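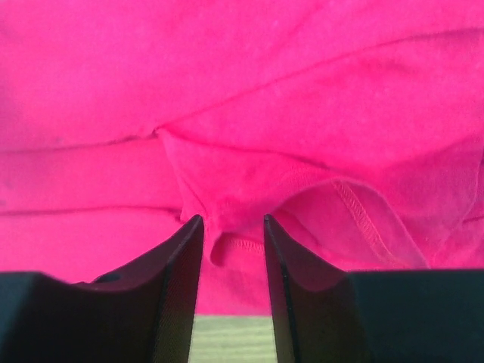 Folding is the easy part, Lemorness wrote under my last review, and picking the thing up is where these machines earn their money. I took that thought to the Kotian open day on Sunday and stood 2 hours by the laundry demo.

The Erka gripper costs 400 a month to rent, arm extra. For that you get two black fingers with the manners of a careful aunt.

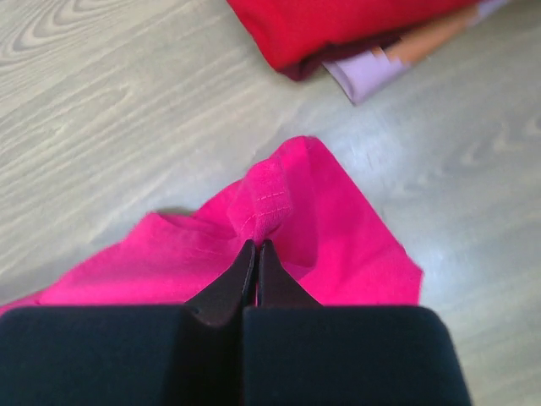

My best timing for one T-shirt was 23 minutes, coffee included (mine). The grip is gentle and I saw no snags, but the software thinks hard about sleeves. Trirkberg's older model felt rougher and had better snacks at its demo. I'd rent one for a hotel. At home I have a chair for this.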